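Boros table, 5 months in

Got the Boros from Watville in February, use it every day. Light top, really nice grain, matte so no glare. Took me 35 minutes to put togehter.

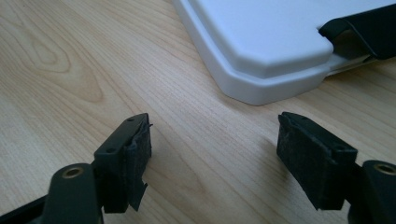 Top with the oval swirl, white plastic thing at upper right.

Love that knot pattern. Wipes clean with a damp cloth, no polish needed. Legs wobbled a bit till I re-tightened the bolts.
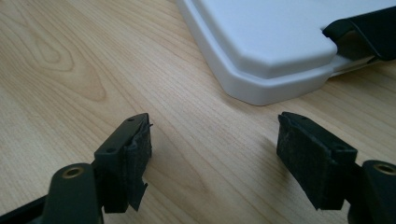 Only gripe is delivery, came a week late and one box corner was crushed. Table fine tho. Would buy agian.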